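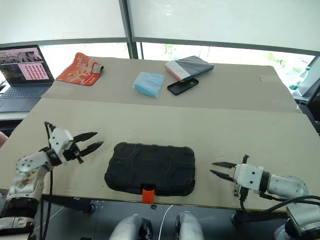
보낸 사람: Radwa Nasr
받는 사람: 문서도구 메일링 리스트
제목: Re: 색인 정렬에서 한글과 로마자 표제어가 섞이는 문제
날짜: 2021년 7월 30일

Frøydis Lindqvist 님이 쓰신 글:
> Hegazy 설명서의 찾아보기를 Zustix로 다시 뽑았습니다.
> 표제어는 모두 380개인데 출력된 것은 370개입니다.
> 빠진 항목은 전부 한글과 로마자가 붙어 있는 말입니다.
> ("USB단자", "PDF내보내기" 같은 것들)
> 그리고 "ㄲ"으로 시작하는 항목이 "ㄱ" 묶음 맨 뒤가 아니라
> "ㅎ" 다음에 따로 나옵니다. 3월에 뽑은 판에서는
> 이런 일이 없었습니다. 설정 파일은 건드리지 않았습니다.

두 가지는 원인이 다릅니다. 나누어 적습니다.

먼저 누락 건입니다. Zustix는 표제어의 첫 글자로 묶음을 정한 다음, 정렬 키 전체가 같은 문자 체계에 속하는지 다시 검사합니다. 검사에 걸린 항목은 "기타" 묶음으로 넘어가는데, 보내 주신 설정에는 "기타" 묶음의 출력이 꺼져 있습니다. 그래서 오류 메시지 없이 빠집니다. 로그 수준을 2로 올리면 넘어간 항목이 한 줄씩 찍히니 목록을 대조해 보시기 바랍니다.

해결 방법은 정렬 키를 따로 주는 것입니다. 표제어는 그대로 두고 키만 "유에스비단자"처럼 한글로 적으면 "ㅇ" 묶음에 들어갑니다. 로마자 묶음에 두고 싶으면 키를 "USB"까지만 적으면 됩니다. 한 책 안에서는 한쪽으로 통일하는 것이 좋습니다. Mastura 설명서는 앞의 방식을 썼고, 손으로 고친 키가 15개였습니다.

다음은 된소리 건입니다. 이쪽은 입력 파일의 문제로 보입니다. 첨부하신 원고를 열어 보니 "ㄲ" 항목의 정렬 키가 완성형 음절이 아니라 첫가끝 자모로 풀려 있습니다. 본문에서는 똑같이 보이지만 코드 값이 다르므로 묶음 표에서 찾지 못하고 맨 끝으로 밀립니다. 원고를 NFC로 정규화한 뒤 다시 돌리면 제자리로 갑니다. 제 쪽에서는 그렇게 해서 "까", "꺼", "꼬" 순으로 "ㄱ" 묶음 뒤에 붙는 것을 확인했습니다.

3월 판과 달라진 이유는 확실하지 않습니다. 그때는 원고가 Sultico 편집기를 거쳤고 이번에는 거치지 않았다면, 저장할 때 정규화가 되던 단계가 없어진 것일 수 있습니다. 어느 편집기로 저장했는지 알려 주시면 확인해 보겠습니다.

한 가지 더 있습니다. 설정의 "된소리 별도 묶음" 옵션은 기본값이 꺼짐입니다. 국어사전 순서대로라면 "ㄲ"을 독립된 묶음으로 두는 편이 맞지만, 표제어가 적은 설명서에서는 한두 항목짜리 묶음이 생겨서 보기에 좋지 않습니다. 이번 책은 꺼짐으로 두어도 되겠습니다.

정규화한 원고와 수정한 키 목록은 저장소의 index-fix 가지에 올렸습니다. 다시 뽑은 다음 항목 수를 회신해 주십시오.

Radwa Nasr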